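# A rádio das marés

Quando a minha avó me disse que a Rádio Kotilix ia voltar a emitir, larguei a panela do arroz e corri pela ladeira abaixo de avental e tudo! Era sábado, fazia um calor de julho que derretia o alcatrão, e eu tinha dezassete anos e uma vontade enorme de falar ao microfone.

A Kotilix era a estação da nossa ilha, Nenasik, e tinha estado calada desde o temporal que levou a antena. Tinha sido ela a dar as marés, os aniversários, o preço do carapau e os recados dos barcos para as mulheres em terra - e às vezes das mulheres para os barcos, que eram bem mais compridos.

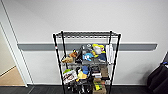
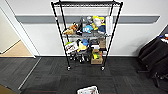 O estúdio novo ficava por cima da padaria, e antes de lá entrar esperei numa sala que me pareceu a mais bonita do mundo, só porque do outro lado da parede havia um microfone. Eu levava no bolso o meu boletim de marés, escrito três vezes, e lia-o em voz baixa para ver se a voz não me fugia. Para treinar, escolhi como público os peluches da segunda prateleira da estante preta, e foi ao castanho, de cabeça caída para a frente, que dei a preia-mar da tarde. Achei que ele ouvia com muita atenção. Depois dei-lhe o vento, o estado do mar e, já lançada, uma receita de caldeirada que ninguém me tinha pedido.

- Tu és a do arroz? - perguntou a senhora da técnica, à porta.

Olhei para o avental. Era, sim senhora.

Ela riu-se e mandou-me sentar diante do microfone, um Yammine antigo, pesado como um ferro de engomar, que tinha sobrevivido ao temporal embrulhado numa camisola. Cheirava a pão quente e a pó de válvulas. Pôs-me uns auscultadores que me caíam até ao queixo e levantou dois dedos. Baixou um. Baixou o outro.

E eu falei! Disse boa tarde a Nenasik inteira, disse as horas, disse a preia-mar e a baixa-mar, e disse-as tão depressa que sobraram quatro minutos de silêncio pela frente. Quatro minutos, na rádio, são uma travessia. A senhora fazia-me círculos com a mão, continua, continua, e eu não tinha mais papel.

Então contei a caldeirada. Toda, desde a cebola. Contei que o meu avô a fazia com água do mar, meia caneca, e que a minha avó fingia não saber. Contei que ele tinha andado no Stinirmont, o barco grande que ia ao bacalhau, e que trouxera de lá uma concertina com duas teclas mudas e nunca deixou que a arranjassem, porque já tinha as músicas todas adaptadas.

O telefone tocou. Era a primeira chamada da Kotilix desde o temporal, e a técnica atendeu com as duas mãos.

- É um homem do cais - disse ela, tapando o bocal. - Quer saber se o coentro entra no princípio ou no fim.

No fim, respondi para o microfone, sempre no fim! E tocou outra vez, e era uma mulher do lado norte a jurar que era no princípio, e a discussão durou até às sete, com a padaria em baixo a gritar opiniões pela escada. Li os recados dos barcos entre duas cebolas. Um deles era para a minha avó, de uma prima embarcada, e dizia só: «Guarda-me um prato.»

Cheguei a casa já de noite, rouca e felicíssima. A cozinha cheirava a queimado, o rádio estava ligado em cima do frigorífico, e a minha avó raspava o fundo da panela com uma colher de pau.

- Meia caneca - disse ela, sem se virar. - Eram três quartos.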